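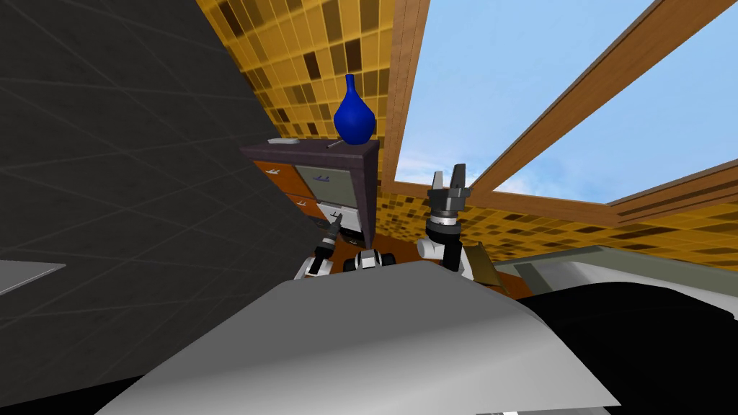 Philosophy of Mind and Action, Unit 4
Knowing Why You Did It: Notes on Intention and Self-Explanation
Prepared by Babita Jaiswal

Last time we ended with Rekha Joshi's question from the back row, and it was such a good one that I've rebuilt this unit around it. She asked whether a person can be wrong about their own reasons. Most of you said yes right away. Fine, but then what kind of wrong is it? Wrong the way you can be wrong about the capital of a country, or wrong the way you can be wrong about a pain?

Start with a small case. Okine leaves a party early. Asked why, he says he was tired. His friend thinks he left when his old boss walked in. Suppose the friend is right. There are at least two ways to tell the story:

(a) Okine had the real reason, knew it, and hid it.
(b) Okine had the real reason and did not know it. "Tired" is a sincere report, and it's false.

Story (a) is a story about lying and doesn't trouble anybody's theory. Story (b) is the exciting one! If it is possible, then having a reason and knowing your reason can come apart, and we need an account of what the reason was doing all that time.

Two families of views

The observer view. You learn about your reasons much as other people do, by looking at what you did and when, and making a guess. You have more evidence than the rest of us (you were there for the whole evening) but it's the same sort of evidence. On this view story (b) is easy. You made a bad guess.

The author view. When you say why you are doing something, you aren't guessing. You are partly settling the matter. Ask me why I'm packing a suitcase and I don't check my behavior and come back with a hypothesis. I tell you my plan. On this view story (b) is hard, and its defenders have to say something clever about it.

Notice that the two cases pull in different directions. The party is over when Okine is asked. The suitcase is still being packed. Maybe the observer view is good for the past and the author view for the present — I find that tempting, and I'd love for someone to argue me out of it in section.

A distinction to keep handy

A cause of an action is whatever brought it about. A reason is a consideration the person acted on. Low blood sugar may be a cause of my snapping at you, but it was not my reason for snapping. When you read the Dromdale chapter, mark each place where the author slides from one to the other. I found 4 and I suspect there are more.

Reading

Dromdale, chapter on self-explanation, through page 43.
Vishwakarma, "Speaking for Myself." Dense but wonderful. Read the second half first if you get stuck.
Givton is optional, and it's the liveliest thing on the list.

For section

Write up to 511 words on one of these. Bring a printed copy.

Can two people act on the same reason if only one of them could say what it is?

Vishwakarma says that a sincere answer to "why?" is "closer to a promise than a report." Promises can be broken. What would it be to break this one?

Change one detail in the Okine case so that story (b) stops being believable. What did your detail add?

Office hours are in room 34, from 2 p.m. Drafts welcome, half-drafts too.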